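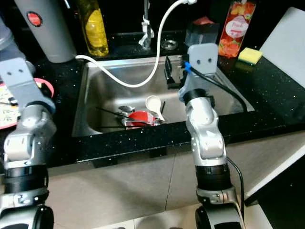
Nolldale House – shared kitchen walk-through, August 2019
Checked by Corey Halliday

Smoke alarm: OK. Tested, and the second floor came down to complain, so it carries.

Extinguisher: OK. Gauge in the green. Please stop hanging aprons on it.

Outlets near water: FAIL. Left one doesn't trip when tested. Taped over until the electrician comes. The tape is not decorative.

Hot water: 81 degrees after 5 minutes. A pleasant bath, a poor rinse. Heater needs turning up.

Fridge: OK on temperature. Contents a matter for another inspector, possibly a historian.

Under-sink storage: FAIL. Bleach next to ammonia, same as in January. Move one. Either one.

Back door: opens, if you mean it. Hinge needs oil.

First aid kit: 4 bandages and a takeout menu. Restock.

Recheck once the outlet is fixed.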